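Grendis Two-Arm Bench Cell — Fingertip Care and Cable Kit

Part no. 2163
Supersedes all earlier kits for the two-arm bench cell
Page revised 19 February 2021

The kit covers routine care of the end-of-arm parts on a facing pair of arms: fingertips, finger brackets, and the gripper cables with their connectors. It does not cover the joint modules or anything behind the wrist. For those, order a Lubis service visit.

Before starting

Clear the tabletop and wipe it down. Grit picked up by a fingertip will mark the next part handled. Bring both arms to the service pose, fingertips facing across the middle of the table with a narrow gap between them, and leave them there for the whole job. Lock out the cell at the main switch before putting hands between the grippers.
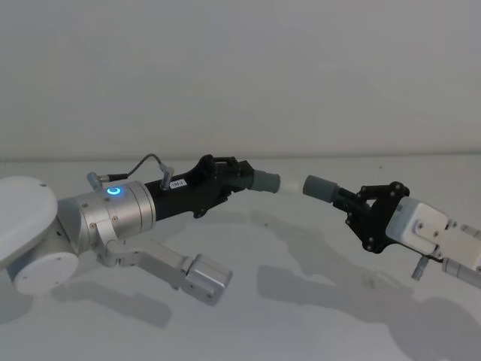 Fingertips are sold in pairs and should be changed in pairs. Mixing a worn tip with a new one shifts the closing point, and the offset will show up as a grip fault on thin parts. Pull the old tip straight off along the finger. Do not twist. If the neck comes away with the tip, the neck is worn and has to be replaced as well (included, two per bag).

Finger bracket bolts are tightened in a cross pattern, by hand first, then with the driver supplied. Check them again after 20 hours of running.

Cables and connectors

Each gripper cable has to leave the connector in an easy curve. A tight bend at the connector is the usual cause of intermittent signal loss — the conductor breaks inside the jacket and the outside looks fine. Move the wrist slowly by hand through its range and watch for any point where the cable goes taut. Leave more slack if it does.

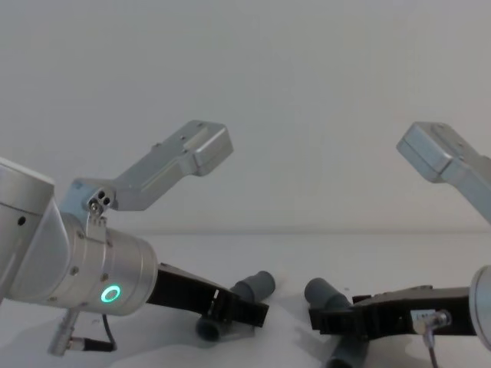 Both grippers at the table, brackets raised, left wrist ring lit green.

With the cables seated, restore power and run the Clindow alignment routine once per arm. Enter the tip change in the cell log. A failed alignment after a tip change nearly always means a tip is not fully home on its neck.

Contents

Fingertips, two pairs
Tip necks, one bag
Bracket bolts, one bag
Gripper cables with connectors, two
Bracket driver

Service interval: 46 days in single-shift use
Kit without cables: part no. 2311

Procedure written by Ratih Khoo, checked on the bench by Umut Saraç. Fitting questions go to the Grendis parts desk; please have the gripper label number ready.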